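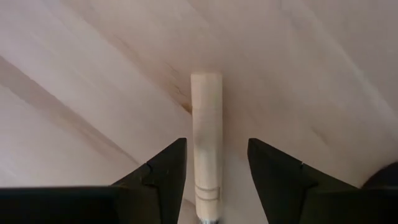
Pale handle on the light top. Grooves down by the ferrule, gray smudge partway along, knot in the top right next to the end of the handle.

2025-01-27

Handle day. I said I was going to do the whole drawer and I got through a good part of it, so this is mostly notes on what went on what, before I forget. Radio on, heater on, coffee forgotten on the windowsill twice.

Starting point was Halima's complaint from before the break that half the hand tools feel sticky and the other half feel like they've been left in a river. She's right. Three different people have oiled those handles over the years with three different things, and a few have never had anything on them at all. So the plan was: sort by what the handle is like now, clean the ones that need cleaning, put one finish on all of them and write down which, so we stop guessing.

The pale one is the one I want to talk about first because it's my favorite and I nearly ruined it. It's a plain straight cylinder, very light cream-colored wood, no swelling or shaping for the hand, squared off flat at the end. The only decoration is the set of thin grooves just above the ferrule. I love those grooves! They catch your thumb exactly where you want to stop. They also catch every bit of dirt going, and if you go round them with sandpaper you lose the crisp edges in no time. I had the 180 in my hand, folded, ready to go, and then thought about it and put it down again.

What I did instead: a stiff toothbrush with a little mineral spirits, working around the handle along the grooves, then a piece of cotton string pulled back and forth in each one. The string trick is Tonantzin's from when we did the chair spindles and it works just as well here. Wrap it once around, hold both ends, saw gently. Don't use the waxed string from the leather box (I did, first go, and then had to clean the wax out as well as the dirt).

The smudge. There's a faint grayish mark partway down the pale handle and I've gone back and forth on it. My first guess was metal dust, the kind you get off your fingers after filing. My second guess was pencil. I tried a white eraser on a spot near the edge of it and couldn't tell if I was improving things or just looking at it in different light. Kibet says leave it, it's a tool. I'm leaning toward one pass with 320 along the grain, staying well clear of the grooves, and if it's still there after that it stays. Not doing that today. I'd like to look at it in the morning with the side lamp off.

Ferrule: silver, shiny, sits below the grooves. I masked it with the thin blue tape before the brush came out. Worth doing on all of them. Spirits won't hurt the metal but gray muck comes off old ferrules and goes straight into light wood, and on a handle this pale you would see it forever.

A note on checking ferrules, since Hamisi asked. Hold the handle in one hand and try to turn the ferrule with the other, dry hands, no pliers. If it turns, put it in the box with the red lid and don't finish it until it's been seated again. If you feel nothing, hold it by your ear and flex it a bit; a loose one ticks. I found 2 that way. Both are dark handles from the Nunport lot, and both have been kept on the shelf above the heater, so I think the wood has shrunk. Can we please move that shelf? Or the heater. I've moved the rest of the Nunport lot down to the drawer under the vise for now.

On to the finish. I had Pasteck (the tin Zawadi brought in August, the soft wax, smells of oranges) and I had the boiled linseed oil, and I'd been telling everyone we'd go with oil because that's what the old guys did. So I tried both on offcuts. Same board, same sanding, one coat each, wiped back after 15 minutes.

The oil went yellow right away. Not bad, sort of honey, and on the darker handles I think it will look terrific. On pale wood it's a bigger change than I wanted. The wax hardly changed the color. It does feel slippery at first, which worried me, but after a hard buff with a clean rag it settled down and the grip was fine, even with slightly damp hands (I ran them under the tap and tried it, very scientific).

So, for the book:

Pale handles: Pasteck, one thin coat, buff hard, leave overnight, buff again.
Dark handles: oil, one coat, wipe back properly, leave two days.
Anything with old varnish on it: leave it alone until we've talked about it.
Anything that goes near glue-ups: nothing at all. Bare wood. Wax on your hands and then on a joint is a bad afternoon.

Oily rags go flat on the wire outside. FLAT. I found one balled up behind the sink again and I'm not going to ask whose it was, but come on. They go on the wire opened out until they're stiff, and then in the metal can with the lid.

I did 13 handles altogether, start to finish, not counting the two loose ones and not counting the pale one, which is cleaned but not waxed. That's fewer than I'd promised. The cleaning took most of the time. Waxing is nothing, you can do one in the time it takes the kettle to boil, but getting old grip dirt out of end grain is slow and there's no clever way that I know of. If anybody has one, write it in the margin. I tried a cabinet scraper on one of the worst and it was fine along the sides and useless on the end.

While I was at it I had a good look at the top I was working on, because I'd put the pale handle down on it and the two are so close in color that I kept losing it. The handle's a touch yellower and the top's a touch pinker. It's pretty wood, with those long slanting bands running light and dark, and one grayish-brown streak that's a lot stronger than the rest. I'd always taken that streak for a stain. It isn't, or I don't think so, it follows the grain the whole way. So whoever has been scrubbing at it can stop.

The knot is another matter. There's a small brown one with fine dark lines coming out of it and something that looks like a thin crack. I ran a fingernail over it a few times and couldn't decide if I was feeling anything. What I'd like is to flood it with thin CA, let it go off, and scrape it level, just so it never starts picking up wax and dust. Kibet would rather leave it until it gives trouble. He may have a point, the top feels flat and smooth everywhere else I've touched it, and CA leaves a shiny patch. But I've seen a knot let go in the middle of a glue-up, back at Mwakalinga, and we picked crumbs out of wet glue for half an hour. Leaving it open. If you put your initials next to this paragraph I'll take it as a vote for the glue.

Hamisi came by at lunch and we got into the argument about straight handles against shaped ones. He can't stand straight ones, says they roll and they tire your hand. I say a straight one lets you shift your grip up and down without thinking and it's much easier to make another one when it splits. We tried a blind test of sorts, him with his eyes shut and me handing him tools, and he picked the shaped one every time, so I suppose that's a point to him -- although he's got much bigger hands than me and I'd like to run it again with Zawadi. He did like the grooves.

Which brings me to the copies. I want to turn a few more in the same pattern as the pale one, plain cylinder, flat end, grooves by the ferrule. I had a go at the grooves on a scrap in the lathe at the end of the day. The point of the skew gives a nice clean line but mine wandered, and the spacing was all over the place. Next time I'm going to mark them off with dividers first and hold the points against the spinning wood just long enough to leave a scratch, then follow the scratches with the skew. Slow speed for the marking, then up to 500 for the cut? That felt too slow when I tried it and the edge tore a bit on one side. Tonantzin, what do you run at for fine stuff? I don't want to burn them in with wire, the brown line looks too heavy on light wood.

Blanks: there are 18 in the rack from the Pirkance job, all square, all long enough. I checked the first few for straight grain by looking at the ends and the sides and they're good, but a couple further back have a wiggle in them and I've put a pencil cross on those. Please don't use the crossed ones for handles. They'll make perfectly good plugs.

To do, me: second buff on the waxed ones tomorrow, first thing, before the dust starts. Look at the smudge. Wax the pale one once I've made up my mind. Order ferrules, and measure the old ones with the calipers before ordering, unlike last time.

To do, somebody else: reseat the two in the red-lid box. Epoxy is in the fridge door. Rough up the inside of the ferrule first, and let the wood sit away from the heater for a few days before you glue or you'll be doing it again in spring.

The Pasteck tin is under half. Lid goes on tight, please, press it down with the heel of your hand all the way round. It was sitting crooked this morning and the top layer had gone hard, so I lifted that off and threw it out. The string's back on its nail and the toothbrush is in the jar with the others, bristles up.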